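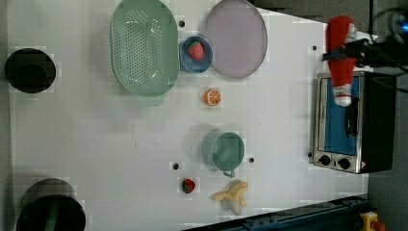 Filed under: Play Corner / Tidying / Small Kitchens

How to tidy a toy kitchen without losing the strawberries

A toy kitchen holds two strawberries for precisely as long as you are looking at them. I have run the play table at Toft through enough wet Octobers to have a method, and it takes less time than arguing.

1. Get everything out on the table. Yes, it looks worse. Bear with it.

2. Put the big things at the back: colander first, plate next to it. Neither will stack with anything, so stop trying.

3. Fill the gap between them with the small bowl. One strawberry goes in it. The other will be elsewhere, as is traditional.

4. Leave the toaster oven at one side and build round it. It is the heaviest thing in the set and it knows it.

5. Food goes in front, where small hands reach first. Orange slice, banana, ketchup. Keep the mug close by, or someone will serve tea in the colander.
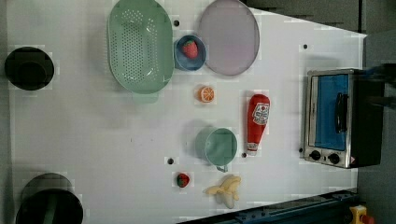
Ditte Lund wrote to object to step 5: the ketchup should go away last, in her view, because every meal at her table needs it, including the banana. She also wipes the food in soapy water before it goes back, and would like it known that 2 minutes is plenty.

I accept the point about the ketchup. If yours is in constant demand, give it the plate and call it dinner.

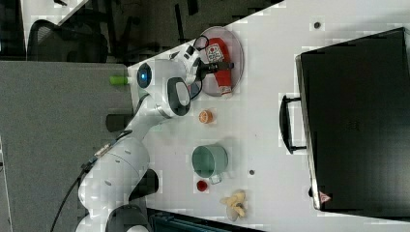 6. For overnight, nest what will nest. Bowl inside colander, fruit inside bowl, plate flat underneath the lot. The whole arrangement lives in a Takard box on the bottom shelf, lid on.

7. Check under the shelf for the second strawberry.

Print this page | E-mail to a friend

Contact Penisach Play Pages, 605 Irkmont Road | Back to top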